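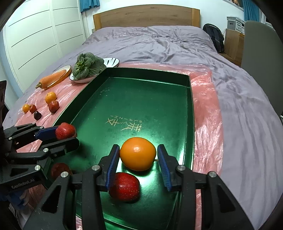 Über uns

Wir sind Skerkau, eine kleine Firma aus Comow. Wir beschäftigen uns mit Greifern, die man in der Hand führt, und mit den Aufgaben, die ein Roboter im Haushalt lernen soll. Angefangen haben wir in einem Zimmer der Werkstatt Sabbagh, heute sind wir 24 Mitarbeitende.

Einmal im Jahr öffnen wir unsere Türen. Am 20. Mai waren etwa 164 Gäste bei uns, mehr als wir Stühle hatten. Jede Vorführung dauerte 30 Minuten und zeigte eine Aufgabe aus unserem Projekt Hemirar: Obst mit zwei Greifern fassen, mit einem Tablett als Arbeitsfläche. Wer wollte, durfte danach selbst die Griffe in die Hand nehmen — auch die Kinder, und sie waren oft geduldiger als wir.

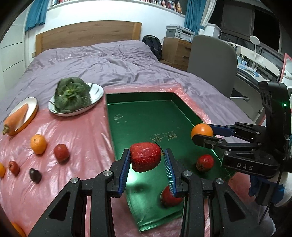 Muss man für den Besuch technische Kenntnisse haben?
Für die Vorführung braucht man keine Vorkenntnisse, wir erklären alles Schritt für Schritt und beantworten gerne auch einfache Fragen.

Viele Gäste wollten wissen, warum wir mit Obst üben. Eine Pflaume ist klein und glatt, ein Apfel rollt leicht weg, und eine Orange ist für die Finger schon recht breit. An solchen Unterschieden lernen wir viel über die richtige Öffnung der Finger.
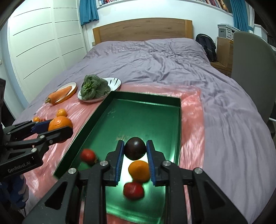 Auch das Tempo ist ein Thema, über das wir mit den Besuchern lange gesprochen haben. Anfänger schließen die Finger meistens zu schnell.

Im September führen wir die Aufgabe noch einmal vor, dann für Schulklassen mit höchstens 29 Personen. Anmeldung bitte über das Kontaktformular.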